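Betreff: Re: [fotoliste] Online-Kurs von Skinarance, lohnt sich das?

Am 10. März 2024 schrieb jemand auf der Liste:

> Hallo zusammen,
>
> ich fotografiere seit gut einem Jahr mit einer gebrauchten
> Spiegellosen und komme über die Automatik nicht richtig hinaus.
> Jetzt bin ich über den Kurs von Skinarance gestolpert, 19 Lektionen,
> 396 Euro, mit Zertifikat am Ende. Die Beispielbilder sehen toll aus.
> Dazu gibt es ein Preset-Paket von Mok und einen Rabatt auf die
> Leuchten von Kesport. Hat das jemand gemacht? Ich will vor allem
> im Haus bessere Bilder hinkriegen, Kinder, Essen, ab und zu was
> für den Flohmarkt im Netz. Anmeldeschluss ist angeblich bald.

Moin,

gemacht habe ich den Kurs nicht, aber ich habe mir die drei kostenlosen Probelektionen angesehen und das Inhaltsverzeichnis gelesen. Mein Eindruck ist durchwachsen, und das ist noch freundlich formuliert.

Von den 19 Lektionen handeln nach meiner Lesart sechs von der Kamera. Der Rest ist Bildbearbeitung mit den Presets von Mok, dann kommt "Deinen Stil finden", dann "Deinen Stil zeigen", dann irgendwas mit Reichweite. Wer im Wohnzimmer die Kinder scharf kriegen will, braucht davon wenig. Blende, Zeit und ISO werden in der zweiten Probelektion in elf Minuten abgehandelt, mit einer Grafik, die bei ISO auch noch schief ist: Da steht, der Sensor werde "empfindlicher". Kann man so sagen, wenn man es eilig hat. Für 396 Euro hätte ich es gern genauer.

Zu den Beispielbildern: Vorher/Nachher ist immer so eine Sache. Auf dem Vorher ist das Deckenlicht an, auf dem Nachher ist es aus und die Person steht am Fenster. Der Unterschied kommt vom Fenster. Das Preset obendrauf macht die Schatten etwas bräunlich, mehr sehe ich da nicht. Lad dir die Bilder mal runter und zieh den Weißabgleich zurück, dann weißt du, was ich meine.
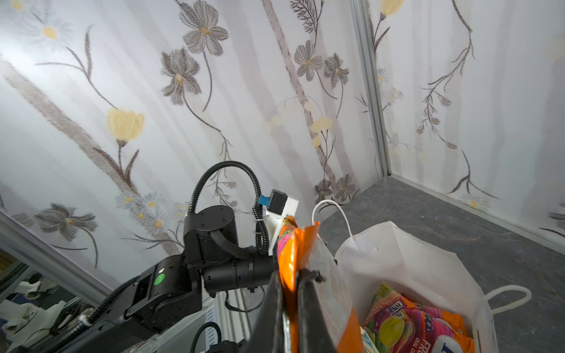

Und dann die Leuchten. Die kleine Kesport habe ich mir mal von einem Vereinskollegen geliehen. Hell ist sie, das gebe ich zu. Auf Hauttönen hatte ich aber einen Grünstich, den ich nur mit Mühe wegbekommen habe, und der Rabatt gilt laut Kleingedrucktem nur für das Set mit zwei Stativen. Was das regulär kostet, konnte ich nirgends finden, der Preis taucht erst im Warenkorb auf. Sowas macht mich misstrauisch.

Der Anmeldeschluss übrigens auch. Der Zähler auf der Seite stand bei mir letzte Woche auf zwei Tagen und steht jetzt wieder auf zwei Tagen. Und was "2,771 begeisterte Teilnehmer" heißen soll (Schreibweise von deren Seite, vermutlich aus dem Englischen übernommen), weiß ich auch nicht. Verkaufte Kurse? Newsletter-Adressen? Bewertungen habe ich außerhalb der eigenen Seite kaum welche gefunden.

Was ich an deiner Stelle machen würde: Kamera auf Zeitautomatik, Blende so weit auf, wie das Objektiv hergibt, ISO-Automatik an mit Mindestzeit 1/250 für die Kinder. Deckenlampe aus, ans Fenster gehen. Für Essen dasselbe, nur dass du die Zeit ruhig länger lassen kannst, der Teller läuft ja nicht weg. Für den Flohmarkt reicht ein Bogen weißer Karton auf der dem Fenster abgewandten Seite als Aufheller. Mach das einen Monat lang und schau dir am Ende alles am Rechner an, auch den Ausschuss. Ich habe in meinem ersten Winter so 720 Bilder gemacht und bestimmt neun Zehntel gelöscht, gelernt habe ich trotzdem mehr als aus jedem Video.

Wenn es unbedingt ein Kurs sein soll: In Dillden gibt es im Mai wieder den Wochenendkurs im Bürgerhaus. Den kenne ich aus eigener Anschauung. Der Raum ist hässlich und der Kaffee auch, aber man hat die Kamera in der Hand und es guckt einem jemand über die Schulter. Beim letzten Mal war er billiger als Skinarance, den aktuellen Preis müsstest du erfragen.

Falls hier jemand den Skinarance-Kurs komplett durch hat und das anders sieht, lese ich das gern. Dann aber bitte mit eigenen Bildern von vorher und nachher, gleiches Licht, ohne Preset.

Gruß aus dem Keller

PS: Das Zertifikat ist ein PDF, in das man seinen Namen selber einträgt. Steht so in der FAQ.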